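Winter car care you can do at home

I love the first cold weeks of the year, mostly because they give me an excuse to spend a whole afternoon with the car! You don't need a proper workshop for any of this – a bucket, some old towels and a dry spot will do.

Start with the rubber door seals. Wipe them down with warm soapy water, dry them well and rub in a little silicone grease with a soft cloth. Your doors won't freeze shut, and they'll stop squeaking too. Gisela Lenz wrote in to say she does hers every April as well, and I've happily copied her.

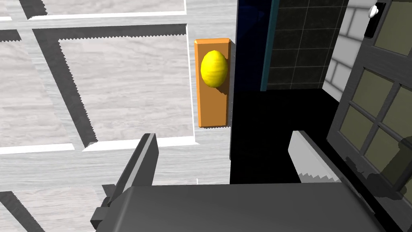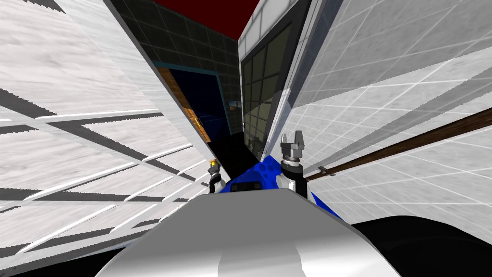
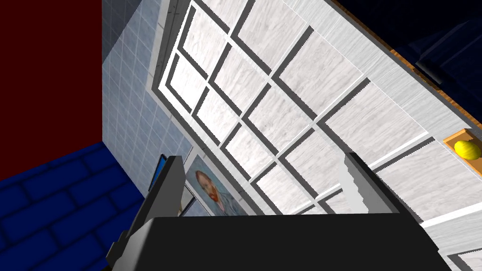
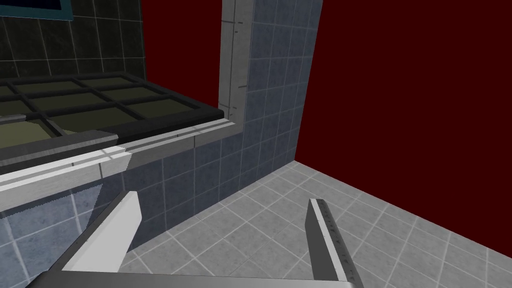
Rubber floor mats are my favourite job of the lot. Take them out, shake off the grit and scrub them with washing-up liquid and a stiff brush, going along the grooves first and then across. A floor of light grey square tiles, like the one in the last picture, is a lovely flat place to lay them out for a scrub, but put an old towel under each mat so the grit doesn't scratch. Rinse, hang them over a rail and leave them overnight (damp mats mean misty windows!).

Next, the wiper blades. Wipe the edge with a cloth dipped in screenwash until it comes away clean. Yavuz Keskin swears by doing this every 200 miles in winter – a bit keen even for me, but his windscreen is spotless. Top up the washer bottle while the bonnet is open, and don't use plain water, it'll freeze in the pipes.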